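Tamano Press is looking for readers! We're a small publisher of political biography and recent history, and this fall we'd love to have 20 people join the reading panel for Clusard, our big new life of a coalition-era prime minister and the family around him.

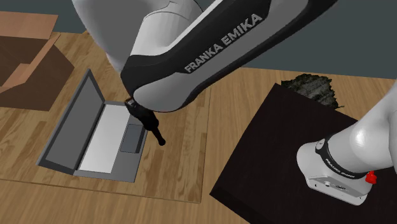

Panel members get the full manuscript, all 467 pages of it, and six weeks to read at their own pace — on the porch, on the train, wherever you like. You'll want a laptop on a wooden surface of some kind, a kitchen table is fine, for typing up your notes at the end. No degree needed, just curiosity and a fondness for long books.

We pay $200 when your notes come in. Write to the Flovik Street office by the end of July and tell us about a biography you loved.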